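Floltier hand-held gripper, by Wevbridge

People write to us nearly every week asking whether a machine can clear the table yet, or put the shoes away, or sort the odds and ends on a packing bench. The fair answer is partly, and slowly, and with a good deal of help from a person. Floltier is the tool we make for that person. You hold it, you do the chore with its two fingers in place of your own, and you find out quite quickly which jobs are easy for a simple hand and which ones aren't.

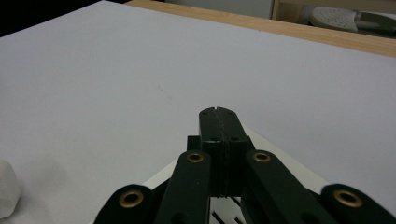 Fingers closed, with the brass-colored rings showing on the links.

Paper is still hard. A flat sheet on a flat table gives two blunt fingertips very little to get hold of, and Stellan Lie, who runs our bench at Dalen, has spent more afternoons on it than he'd like to admit – he got 433 tries into one notebook. Cups and boxes go much better. Cords and plugs are somewhere in between, and we wouldn't promise you a plug today.
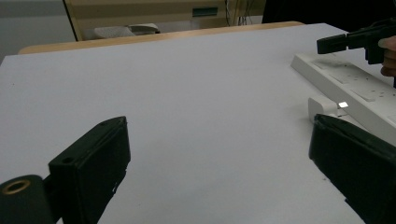
Fingers apart over the tabletop, with a second gripper by the power strip.

Many of our customers buy a pair, as plenty of chores want two hands anyway (folding, for one!).

In the box: one gripper, 2 spare fingertips, a wrist strap and a small hex key
Warm-up practice we suggest: roughly 14 days of short sessions
Warranty: 3 years
Works with: Drerneo carry case, sold separately

Page updated 2022-10-03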